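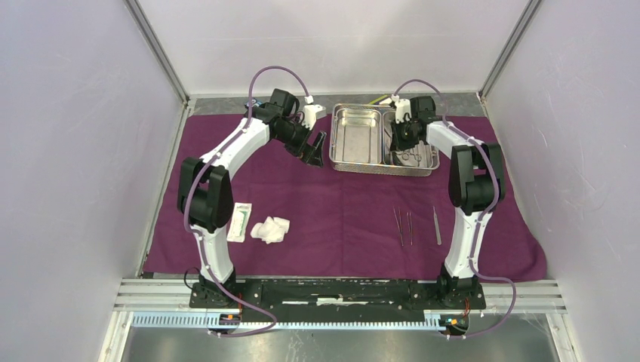 Two arms sounded like one too many to Coralie Rewi, who wrote to us after the first month with hers. Her left arm spent most of January holding nothing while the right one did the sorting, and she wanted to know if she could send half of it back. She could not. By the second month she had stopped asking, having found out how many packages, trays and hinged instruments need to be held at one end while something happens at the other.

Preltance Runis Two-Arm Instrument Bench

The Runis is a bench cell for teams working on the least glamorous job in surgery: moving forceps, scissors and tweezers between a drape and a wire tray, over and over, without dropping any. Two arms share one rail. Each has its own base, its own gripper and its own cable run over the top of the arm, where it can snag on less.

What it does well

Picks up slender instruments lying flat on fabric. Fabric is harder than it sounds. It bunches, it slides, and it will happily come along for the ride. The gripper closes low and slow by default, and you can make it faster if you enjoy picking things up off the floor.

Reaches into divided trays from above. Mesh trays are shiny and full of holes, and our early software regarded them as a personal insult. Version 2 copes.

What it does less well

Scissors that have opened. Anything nested inside anything else. Gauze it can lift, but don't ask it to fold any.

It is also not a medical device. It is not sterile, it has not been cleared for patient care, and it should not be wheeled into an operating room to impress somebody.

In the box

Two arms with grippers, pre-cabled
Mounting rail and aluminum front frame
Enclosure panels
Controller with Brinura motion software, one seat
Hex keys, including the size you will lose

Drapes, trays and instruments are yours to supply. Use retired ones. Kastriot Kovačević in our workshop tests every unit for 400 pick-and-place cycles before it ships, and the log goes in the crate with his initials on it.

Setup

Allow some 30 minutes for the rail and panels, and an afternoon for calibration. The manual says less. The manual was written by the person who designed it.

Price

$2,644 per month on a one-year lease, shipping included inside the lower 48. Extra Brinura seats are quoted separately. For lease questions write to Marites Aquino; for anything making a clicking noise, Jhun Lumbao.

Prices as of May 10, 2024.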